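Articulation and small slurs in a Quantz-era flute sonata

Home > Woodwinds > Historical and modern flute

Posted by reedless_in_Drirka

I play a modern Boehm flute at A=440 and have started work on a mid-eighteenth-century sonata in G minor for flute and continuo. My edition is an old performing edition. It has long slurs over whole bars in the slow movement, staccato dots on nearly every eighth note in the fast ones, and crescendo hairpins everywhere. A friend lent me a facsimile of an early print, and it has almost none of this. The slow movement has a few two-note slurs, some small grace notes before the beat, and nothing else.

My questions are these. How much of the performing edition should I throw out? If I throw out all of it, how do I decide what to tongue and what to slur? And are the small grace notes meant to be short, as my edition prints them (with a slash through the stem), or long?

I will be playing with a harpsichord tuned to 440 and no cello. The audition is in January and the slow movement is the one they will hear first. I have tried reading the treatises in translation, but the tonguing syllables are described for a one-keyed flute, and I can't tell which parts carry over. 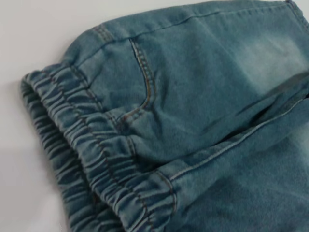

I should add that my teacher likes the long slurs and says they help the line. I don't want to start an argument in the lesson, but I would like to know what the evidence is before I mark up the part. The passage that bothers me most is the descending sequence just before the cadence in the relative major, where the editor has one slur over 24 notes. I can't play that in one breath at the tempo he gives.

Aiman Lau

Work from the facsimile and treat the performing edition as one player's opinion. Most editions of that type do not separate the editor's marks from the source.

Articulation. The default for flute in this repertoire is tongued, with variety in the strength of the stroke. Slurs are the exception and usually cover two notes, sometimes three or four, within one harmony. A slur implies a slight stress on its first note and a lighter last note. It does not normally cross a barline or a change of bass. Your slur over 24 notes fails on both counts. Break it at each repetition of the sequence, tongue the first note of each unit, and slur in pairs where the motion is stepwise. Leave leaps tongued.

Syllables. Quantz gives "ti" for short or detached notes, "di" for slower and smoother ones, "tiri" for pairs with the second syllable falling on the stronger note, and "did'll" for fast passages. "Ti" and "di" carry over to the Boehm flute without change. "Tiri" works with a tapped r, as in the American pronunciation of "ladder," and takes a few weeks to become even. "Did'll" is the double tongue. On a modern instrument it speaks less cleanly in the third octave, and "du-gu" is an acceptable replacement there.

Grace notes. The slash is almost certainly editorial. In a slow movement, begin with the long reading: the appoggiatura falls on the beat and takes half the value of the main note, or two-thirds if the main note is dotted. Lean on it, then resolve more softly, in the same breath and without tonguing the resolution. The important exception is the passing appoggiatura, which fills in a descending third. Quantz treats these as short and before the beat. Check the figures in the bass as well. If the long note makes bare parallel fifths with the bass, shorten it.

Dynamics. Ignore the hairpins. Dissonances are louder than their resolutions. That rule alone will produce more shading than the editor printed.

Breath. Breathe after the first note of a unit if it is tied or long, or between a longer note and the shorter ones that follow. Avoid breathing on the barline as a habit.

As for the lesson, play the movement both ways, with the facsimile on the stand.

hutia_traverso

Agree with most of the above. One caution about "tiri." On the wooden one-keyed flute the weak forked notes help the inequality, because every second note is already duller. On a Boehm flute every note comes out the same, so you have to make the difference with air. If you only use the tongue it sounds like a mistake.

Also get a practice tempo. I take slow movements like this with the eighth note at 72 and fast ones with the quarter at 144 at the very most. If the ornaments don't fit, it is too fast.

OwinoFlute

just play what your teacher says until the audition is over. panels mostly listen for intonation and rhythm anyway. G minor on modern flute the F sharps go sharp, watch those

reedless_in_Drirka

Thank you. I have copied the slow movement out by hand from the facsimile with no editorial marks and penciled in the pairs. The sequence is playable now with 2 breaths. There is one grace note before a half note tied over the bar, and I am still not sure whether it takes the full half note. The bass has a 4–3 under it.

Aiman Lau

With a 4–3 under it, yes. Under the tied-note rule the appoggiatura takes the whole of the first note, and the resolution comes where the tie begins. Match the harpsichord's 4 and resolve together with it.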